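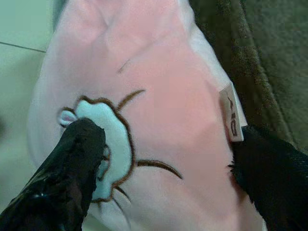
**saltedrim** wrote:

Okay so my sister-in-law left a case of Wostell (the lemon sparkling one) at our place in June and I've been going through it like it's tap water. Read the can last night... 25 grams of sugar! I thought it was flavored water. Is anyone else drinking this stuff daily, and did you quit?

**pebblecreek7** wrote:

Daily, yes, up to 7 cans a week, so one a day. I feel fine. My dentist does not feel fine about it lol. The acid bugs her as much as the sugar does.

**saltedrim** wrote:

Ugh, I hadn't even thought about teeth.

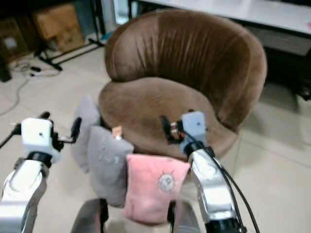 ## Re: switch to the diet one?

**mondaytoast** wrote:

I switched to Song Zero and never looked back. No sugar, tastes close enough if it's really cold. People get so worked up about sweeteners and I just don't see it.

**pebblecreek7** wrote:

Gonna disagree there. Song Zero gave me a bloated stomach every single time, and I still wanted something sweet an hour later. I'd sooner have the real thing and drink less of it.

**mondaytoast** wrote:

Well sure, if you actually drink less of it! I never did. I'd have one at lunch, then another one with dinner, then one in front of the TV.

**gravelpie** wrote:

Two people, two stomachs. I mix Tellbridge lime syrup into plain seltzer and go easy on the syrup. A bottle makes 56 glasses the way I pour it (the label says way fewer). They carry it at the little grocery in Prurnport, restock is Wednesday.

**saltedrim** wrote:

Ooh, I'm out that way sometimes. Does the seltzer keep its fizz once you stir?

**gravelpie** wrote:

Mostly, if you put the syrup in first and pour slow down the side. 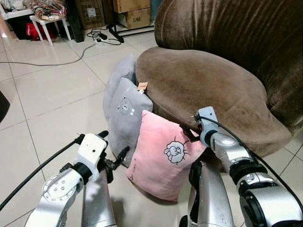 **saltedrim** wrote:

Last one, promise. Should I brush right after drinking it?

**pebblecreek7** wrote:

Rinse with water first and give it half an hour before you brush. The acid leaves the enamel a bit soft, and mine was getting scrubbed off for years.

**mondaytoast** wrote:

Same goes for the diet ones by the way, they're acidic too. Still team Song Zero though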